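Kodikara project: progress report for March
Prepared by Hashini Jayasinghe for Stavros Karamanlidis, Lamport

In this period we continued to collect demonstrations in simulation for the table tasks. The total is now 3528 accepted episodes. They come from 26 room layouts, and each layout has its own furniture, wall patterns and floor. Noman Awan and Despina Antoniadis did most of the teleoperation, in sessions from 9:30 in the morning until lunch.

The target we agreed with you was 100 accepted episodes per layout. Five layouts are still below this number. In these rooms the operators had difficulty to judge the distance between the gripper and the table, and many attempts were rejected at review. We have asked Lambros Economou to adjust the starting position of the robot before we record there again.

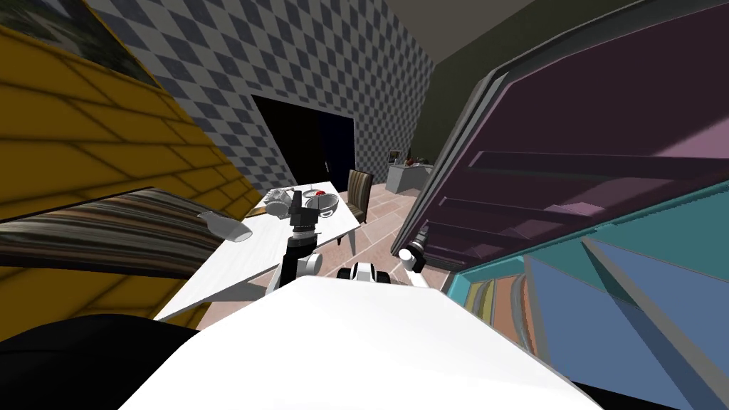

The review rules were also changed. Before, an episode was accepted if the object ended in the correct place. Now we also reject it when the arm pushes another object on the way, even a little. This made the work slower, but the first training run with the new set gave smoother motions, and we would like to keep the rule.

One problem remains open. The export tool, Dander, sometimes writes the two arms with different time stamps. We correct the files by script after each session, and the original recordings are kept without change.

For the next period we plan to complete the remaining layouts and to start the tasks that need both arms. We would be grateful for your decision on the extra storage, as the present disk will be full before the two-arm recordings are finished.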